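Skalgate Stall Feeder – Set-up Guide
Section 4: Introducing the feeder to a young horse, donkey or mule

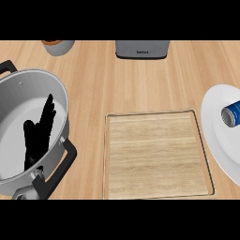 Fig. 4 – Large silver cooking pot on a wooden tabletop

Read Section 3 (Wall fixing) before you start. The bracket must be bolted to the stall wall and the hopper must be empty.

What you need

Headcollar and lead rope
The animal's usual feed bucket
The hopper key, marked 3881
A second person if the animal is under two years old

4.1 First visit, feeder switched off

1. Lead the animal into the stall and let it stand. Leave the door open and keep hold of the rope.
2. Let it look at and sniff the feeder in its own time. Do not pull its head towards the tray.
3. Put a handful of its normal feed in the tray by hand.
4. When it has eaten and is standing quietly, lead it out.

Repeat morning and evening until it walks up to the tray on a slack rope. Mules and zebra crosses often take longer over this stage than ponies do. Do not move on early.

CAUTION: Never tie an animal to the feeder or to the bracket. Use the tie ring on the opposite wall.

4.2 Getting used to the sound

1. Stand the animal outside the stall with a handler at its shoulder.
2. Turn the hopper key to TEST. The motor will run for 2 seconds with no feed dropped.
3. Wait until the animal's head is down and its ears are relaxed, then run the test again.
4. Bring it one stride closer each time. If it backs off, go back to the last place where it stood still.

Note: The motor is louder on a metal wall than on timber or block. The Zamfir rubber pads (sold separately) fit between the bracket and the wall.

4.3 First automatic feed

1. Fill the hopper to the lower line only.
2. Set the portion dial to 40 grams, the smallest setting.
3. Set the timer for a time when you will be in the yard. 7.30 in the morning suits most people.
4. Give the rest of the ration in the usual bucket.
5. Stay within sight until the tray is empty.

Turn the dial up one step every third day, and take the same amount out of the bucket. The maximum portion is 2000 grams, but do not use this for any animal under two.

CAUTION: Donkeys and mules need far less hard feed than a horse of the same height. Ask your vet for a ration before you set the dial.

4.4 If the animal paws or bites at the tray

Switch off at the key and go back to 4.1 – usually a day or two is enough. Check the tray lip for sharp edges before switching on again. Replacement trays are listed in Section 9.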